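Renville College, Food Studies
Term Project Report: Origins and Home Preparation of Butter Tarts
Prepared by Fadime Bozkurt and Recep Sönmez
Supervising instructor: Gülizar Yalçınkaya

1. Purpose

The project examined how butter tart recipes differ between households in the Dolan area and tested the effect of two sweeteners on the set of the filling. Work began in March and was carried out in the teaching kitchen.

2. Method

Recipes were collected by written request. A total of 76 were received, of which 75 were legible and complete enough to be compared. Each was recorded by sweetener, fat, use of raisins and baking temperature. Two test fillings were then prepared, one with corn syrup and one with maple syrup. Pastry, egg and butter were kept constant. Tarts were cooled on racks before cutting.

3. Results

Corn syrup was the more common sweetener in the recipes collected. The maple filling had a darker colour and a stronger flavour, and it remained softer at the centre. Tasters were divided on raisins, and the authors make no recommendation.
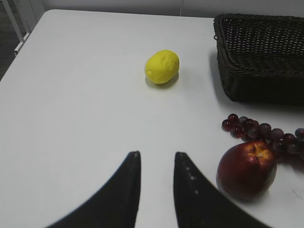
Why did the maple filling stay softer?
The maple syrup used was thinner than the corn syrup and was not reduced before mixing, so the filling held more water after the same baking time.

4. Limitations

Only one oven was available. A second trial with reduced syrup was planned but not completed.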